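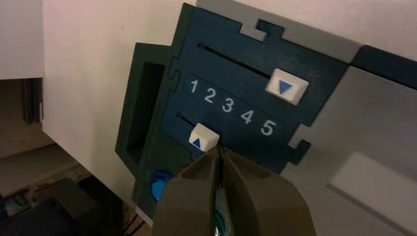
Home | List archive | By thread | By author | Search | Prev | Next

To: echo-list
From: Torquil Swanson
Re: Jaltach Filip, wobble after long rest
13/12/1999

3 replies in this thread

Radu Stoica wrote:

> Hello all. I have the Jaltach Filip tape echo, the later one with
> the separate tone pot for the repeats. It sat in my uncle's loft for
> 14 years. Now it runs, motor is quiet, but repeats are wobbling
> badly on the long setting, like a seasick organ. On short setting
> almost OK. Also with the repeats turned up past half it goes into
> howl very fast, much faster than I remember from when he was
> playing with it.
>
> I have cleaned heads with alcohol. New loop from Luminița Tudose,
> the good tape. No change. Is it the motor? Silviu Vlad tells me
> find another motor but they are impossible and I don't want to
> start cutting metal for something that doesn't fit.
>
> Second question, it hums when I put it after my fuzz and not when
> I put it before. Why?
>
> Radu

Radu, quick one as I'm off out in a minute.

Don't touch the motor. Silviu always says motor. Mine did exactly this and it was the pinch roller, gone hard with a flat on it where it had been parked against the capstan. Spin it with a finger with the power OFF and feel for a bump. If there's a bump that's your wobble. You'll hear it more on the long setting, more tape travel between record and the last head so more time for it to drift.

You can't get the roller new. What I did: took the old rubber off, cleaned the brass centre, slid on two layers of the silicone sleeve the model boat people use, then trued it against fine paper with the centre chucked in a drill. Slow speed. Took me 3 goes, first one came out egg shaped and was worse than the orginal. Elaheh Ghasemi had hers done by a printer repair man in Kerncombe, who charged her £30 and it's lovely, better than mine. She might pass his number on, ask her off list.

While you're in there check the felt pad. If it's shiny, replace it, any soft felt, glue sparingly. And the tension spring, people stretch them thinking tighter is better. Isn't. Tape should have a bit of give.

Howl: could well be that someone has tweaked the feedback trimmer, the one nearest the mains transformer. Mark where it is with a pencil before you turn anything!! Then repeats at full, no input, back it off until it only just takes off on its own. Mine likes to be warm first, half an hour say. Also bias drifts on these and a hot bias makes the top end spitty, which sounds like howl starting when it's really just nasty. Leave bias till last, you need a scope or very good ears and I have niether.

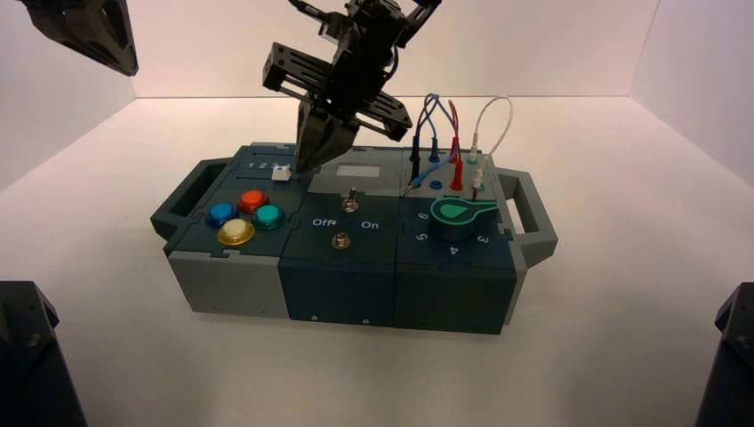
Control box with small white slider

Hum after the fuzz. Which fuzz? If it's the Ploltov, it has the positive earth and you CANNOT run it off the same supply as anything else in the chain, you'll get hum at best. Try the fuzz on a battery by itself. If hum goes, there you are. If it doesn't, lift the screen at one end of the lead between the two (the signal lead, NOT the mains earth, please nobody lift a mains earth, we had all this in July). Fuzz also has loads of gain so any rubbish going in comes out huge, and then the echo repeats it. Before the echo is where I'd have it anyway, but turn the fuzz volume down, the Filip input clips early and it's not a pretty clip.

Other thing, levels. The Filip expects a guitar, not a mixer send. Over on the old list somebody was putting a mixer straight in and complaining about distortion for months. Pad it down.

I've got the Jaltach service sheet somewhere, photocopy of a photocopy, resistor values mostly legible apart from round the record amp. Can post you one if you send an address. No scanner here so don't ask.

Luminița, do you still have any of the wider loops? After 2 if so, will pay post.

Right, going. Let us know about the roller.

Torquil

Prev by date | Next by date | Thread index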